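家系図づくりガイド 第3章 有名人一家の家族ツリーを組み立てる

いよいよTrirnusのいちばん楽しいところです!第2章で人物カードの作り方を覚えた方は、親子、きょうだい、再婚相手、所属事務所までを一枚のツリーにつないでいきましょう。作例には、俳優と歌手を三世代にわたって出しているHagedorn家を使います。サンプルデータは「ファイル」メニューの「作例を開く」から読み込めます。

始める前に

・人物カードが2枚以上あること
・表示モードが「ツリー」になっていること(「年表」のままだと線が引けません)
・無料版で登録できる人物は1ツリーにつき90人まで

3-1 中心人物を決める

1. 左の一覧から、主役にしたい人のカードをツリーの中央へドラッグします。
2. カードを右クリックし、「中心人物にする」を選びます。枠が金色に変わります。
3. 芸名と本名が違う場合は、「表示名」に芸名、「戸籍名」に本名を入れます。検索はどちらの名前でもできるので、デビュー前の古い記事を整理するときに本当に助かります!

注意:中心人物を途中で変えると、続柄の表示(「母」「いとこ」など)がすべて計算し直されます。手入力で直した続柄は消えるので、先に「続柄を固定」にチェックを入れてください。

3-2 両親ときょうだいをつなぐ

1. 中心人物のカードの上端にある丸印をクリックし、そのまま母または父のカードまで線を引きます。
2. もう一方の親も同じようにつなぎます。二人の間に横線が出たら、線をダブルクリックして「結婚」「事実婚」「離婚」から選びます。
3. 異父・異母きょうだいは、共通の親からだけ線を引きます。点線で表示されれば成功です。

Hagedorn家の場合、母親が二度結婚しているので、ここで一気に枝が広がります。初めて全体を表示したときの「こんなにつながっていたのか」という驚きは、ぜひ味わってほしいところです。 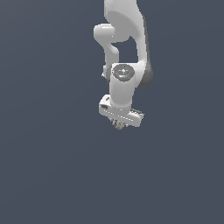 3-3 仕事上の関係を重ねる

芸能一家のツリーでは、血縁だけ見ていてはもったいない!マネージャー、プロデューサー、共演者も「仕事レイヤー」に載せられます。

1. 画面右下の「レイヤー」を開き、「仕事」をオンにします。
2. 二人のカードを続けて選び、「関係を追加」を押します。
3. 種類(所属、共演、作曲、マネジメントなど)と、始まった年を入れます。年がわからなければ空欄でかまいません。
4. 線の色を選びます。初期設定は青です。

ヒント:作例では、父親が社長を務めていた音楽事務所Brultachと、長女の出世作になった連続ドラマ「Medgate」を団体カードとして登録しています。団体カードを一つ置くと、関係者どうしを一本ずつ結ぶ必要がなくなり、線がずいぶんすっきりしますよ。

3-4 出典をつける

1. 関係の線を選び、「出典」タブを開きます。
2. 雑誌名、番組名、ページのアドレスなどを入力します。
3. 信頼度を3段階から選びます。本人の発言なら「高」、記者の取材記事なら「中」、匿名の噂話なら「低」が目安です。

注意:信頼度「低」の線は、公開用ツリーには表示されません。また、未成年の子どもの氏名は、本人や家族が公表している場合を除き、公開用ツリーに載せないでください。

うまくいかないときは

線が引けない:どちらかのカードがロックされています。鍵のマークをクリックして外します。
同じ人が二人いる:両方を選んで「統合」を押します。出典は両方のものが残ります。
文字が小さすぎて読めない:「世代をたたむ」で遠い親戚を隠してみてください。

作例の完成版はPavithra Panickerが作ったもので、出典は489件も入っています。眺めているだけで午後がまるごと過ぎてしまう力作です!書き出しと印刷の手順は第4章に続きます。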